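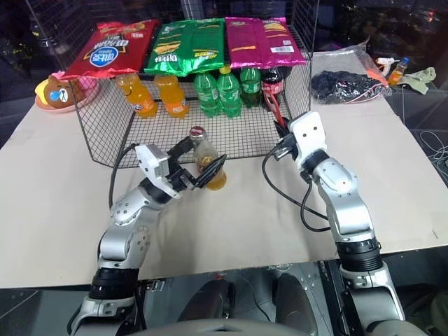
Snack corner report, June edition

Hello again from the snack end of the building! A few of you asked for an update on the basket, so I'm giving it the top spot in this month's newsletter (the parking thing can wait, it's been waiting since winter).

For anyone new to Etance: we used to keep all the chips and drinks in a cardboard box under the window, and by mid-afternoon it looked like raccoons had been through it. Then I got fed up and ordered a black wire basket from Riis, the kind with the open front, and I have been a slightly unbearable person about it ever since. Bottles stand inside, chips lie across the top, and you can see what we've got from the doorway without digging for it.

I've settled on an order for the bottles and I'm sticking to it. Orange soda goes on the left, green in the middle, cola on the right. I tried it the other way for a while and people kept knocking over the green ones to reach the orange, so please put things back where you found them. The chips follow the same idea – red bag, green bag, pink bag, side by side and lying flat. If you stand them up they slide down behind the basket and then we find them months later, very sad and very crushed.

I spent most of an evening on the spring numbers, so you're going to hear them. We went through 387 drinks between March and the end of May, and 186 of those were orange soda. That's nearly half! I had no idea we were such an orange crowd. Cola came in well behind, and the green has a small but very loyal following over on the Cistimthorpe side of the hall. Chips were harder to keep track of because people share a bag and then roll it up and put it back, so I gave up at 55 bags and called it good.

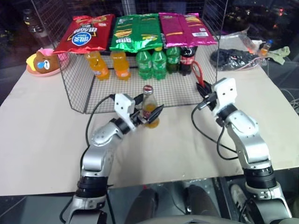 The little glass bottles with the orange drink are a different story. They're nice, but they're small and they tip if you so much as look at them, so I'd like them kept in front of the basket and away from the edge of the table. Same goes for the grapes. If you bring fruit, leave it in its bag on the right-hand side and take home what's left at the end of the day, please.

And the scissors with the red handles live at the basket now, over by the cola. I know some of you can open a chip bag with your hands. Some of us can't, and we end up with chips in the carpet.

Next order goes in to Tratar in the middle of the month. I've got room for 3 new things on the list, and so far the only suggestion is pretzels (twice, same handwriting). Drop me a note or write it on the sheet by the door. If it's something that melts, I'm going to say no, but I'll be nice about it.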